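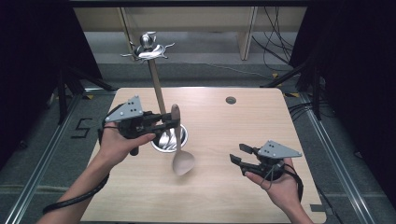

Table 5, both hand grippers, wooden spoon in the left.

Workshop > Notebooks > Equipment planning

2025-04-07

Sat down with Nele to get the gripper order into shape before the April round closes. What we have to spend is $1,631, and that has to cover finger pads, cable and a second set of marker plates if we can squeeze them in. No new grippers this time. Kerstin was clear on that and I'm not going to argue it again until Skalmont send a proper quote instead of a price in an email.

Pads are the first line. Nele wants to stay with the foam-faced ones from Wendt and I agree, mostly because everyone's used to them and the screws are the same as on the spares in the grey drawer. Six pairs would see us through to the end of the Trandville job.
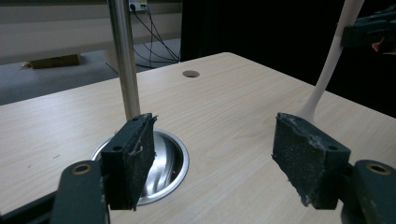 Replacement rate is the part of the budget I trust least. Last year we put pads down as a one-off purchase and then bought them twice more out of petty cash. I've moved them to consumables. Going by the fraying along the top of the left pad and the chipped lower edge on the right one, they should be first on the swap list. Joscha asked if we could buy the foam in sheets and glue our own. Cheaper per pair, but then someone has to cut it, and our labour isn't free even if the spreadsheet says it is.

Cable next. I've allowed for two spare leads, right-angle plugs if Wendt have them in stock. Kittipong would rather have longer ones. Will ask for both prices.

Objects are a small line but I want it written down this time. The kitchen things cost next to nothing. Cardboard tubes we've been getting as offcuts from the print shop at Fornville, and Britta thinks they'll start charging for them.
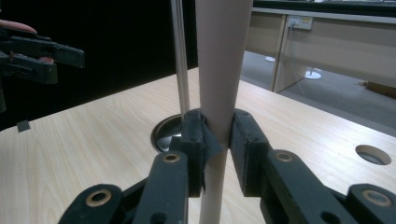 If they do, I'd sooner pay for a mixed box with a few diameters in it than keep taking whatever is lying by their door. Put $40 against it for now.

Marker plates are on hold until the Wendt quote is back. Freight is the unknown - last time it ate most of what we saved by ordering in bulk.

To do:
- ring Wendt re pads and leads, get freight in writing
- Joscha to price foam sheet anyway
- chase Skalmont
- Kerstin to sign off

Recent entries
Freight costs, last two orders
Grey drawer stocktake
Skalmont grippers: notes from the phone call
Trandville job, hours so far

Workshop notebooks | Contact: Equipment desk | © 2025 | Back to top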